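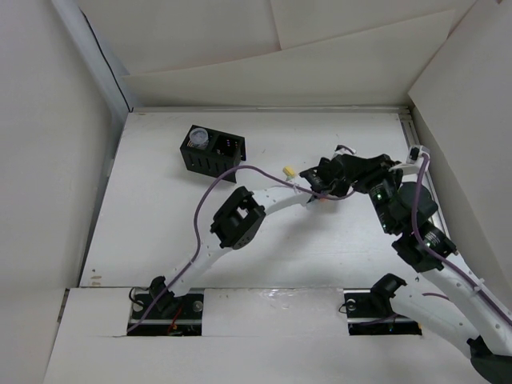
Annatjie Engelbrecht

19/05/2020

The case for one small black box

My sister called me last week to ask what I'd been doing with all this time at home, and I told her the truth, that I had spent most of an evening deciding where the little yellow things should go. She laughed for so long I put the phone down on the counter and went to get a drink. But I meant it! I have opinions about small things and where they live, and I've had them for years, and I'm finally going to write them down.

So here it is. I think most of us own too many organizers, and I think the right number of containers for any work table is one. One box, open at the top, small enough that it annoys you a little.

I know how that sounds. I used to be the other kind of person. When we moved to Fitville I had a whole wall of drawers in the spare room, the clear plastic kind, 28 of them, every one with a label I'd typed up and cut out with the good scissors. Buttons. Buttons, odd. Fuses. Hooks (cup). Hooks (other). I was so proud of that wall. I took people in to see it before I'd even offered them coffee. And then I spent the next few years opening "Hooks (other)" and finding batteries, and opening "Batteries" and finding one battery and a birthday candle.

The trouble with 28 drawers is that putting something away becomes a decision. You're standing there at the end of the day with a little connector or a cap or a whatever-it-is in your hand, and you have to work out what it counts as. Is it electrical? Is it a spare? Is it part of the thing you took apart in June and never put back together? I'd get tired of deciding and leave it on top of the drawers, and by winter the top of the drawers was the real storage and the drawers were furniture.

A box with a couple of compartments asks you almost nothing. Round thing goes in the side where the round thing fits. Other stuff goes in the other side. Done, go eat dinner.

I like a box with slots in the front, too, and this is where I lose people. My neighbor says slots are for letting dust in. Maybe so, but I want to be reminded that the box has something in it. A solid box with a lid is where objects go to be forgotten (I have a tin from my first apartment that I'm honestly afraid of). With slots, and with the top open, you walk by and you get a glimpse, a bit of purple, a bit of something pale, and some part of your brain keeps the list for you.

And black! People buy white containers for white tables because it looks calm in the store. I did it myself, I had a set of white trays from Wultevach that I paid far too much for, and on my white table they vanished. I put a mug down on the edge of one and that was the end of the mug. A black box on a pale surface is easy to find when you're reaching for it with your mind on something else, and that's when you do most of your reaching.

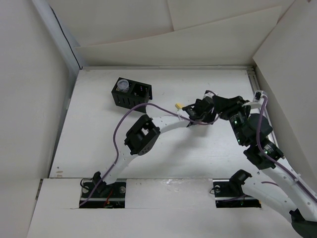

The box on the white tabletop, with one yellow block still out.

Now, the block. I want to talk about the one piece that's still out, because I think the people who write tidying books have this all wrong. They want the surface clear. Every surface, every night, wiped down like an operating room. I read one of those books cover to cover in the spring and for nine days I did everything it told me to, and on the tenth day I couldn't remember what I'd been working on.

I think one thing should always be allowed to stay out. It should be one thing and it should be small, and it should be the thing you're in the middle of. A little yellow block in the middle of a bare table is a better note to yourself than any note. You come back in the morning, you see it, you remember. If there are six things out you remember nothing, you just feel bad and go check the mail.

Yellow helps, of course. I've started buying the bright version of anything tiny whenever there's a choice, and I'd tell anyone to do the same. I once lost a clear plastic washer on a pale table for an entire afternoon, with my glasses on, and it was under my wrist.

The other thing I'd say, and here I get to argue with my brother-in-law, who believes in big benches, is that you should wall yourself in a bit. He has a bench in his garage that must be the length of a bus, he ordered the legs from Toivonen and built the top himself, and it's beautiful, and there's one clean patch on it the size of a dinner plate where he works. The rest is a museum. A small white top with something pale standing up behind it and at the sides will do more for you than all that lumber. Small parts roll. When they roll on a big bench they go on the floor, and when they roll on a walled one they hit the wall and stop. The walls can be anything. Cardboard is wonderful, and I don't care if it's creased. Lean a few sheets so they overlap and leave it alone.

I'll admit cardboard isn't pretty. A friend came by (back when friends came by) and asked me when I was going to finish it. It's finished! It's been finished for two years.

Cables are where my whole system falls down, and I'd rather say so than pretend. I've never found a box for a cable that's in use. You can coil the ones you aren't using, and I do, but the one that's plugged in goes where it wants, in big loops, right across the spot you just cleared. I bought a pack of clips from Brirnis, stuck them along the back of my table, and the cable pulled them off one after another over a couple of weeks. So now my only rule is that cables should be a color. A long purple cable at least looks like somebody meant it, and you can follow it with your eye from one end to the other without picking it up and tugging. Black ones all turn into the same cable by lunchtime.

What about the overflow, my sister wanted to know, once she'd stopped laughing. What happens when the box is full? Well, then something leaves. I give things away, or they go in the basement, or I admit that the cup-shaped thing with no partner has had no partner since we moved. I don't get a second box. I've been tempted, I've stood in the aisle with one in my hand, and I know exactly where it leads, it leads to a label maker.

She says I'll crack before the summer. She's also the one who called me back two days later to ask how deep the compartments should be, so we'll see. (Deep enough to hold a cup, shallow enough to see the bottom. I told her to measure her fingers.)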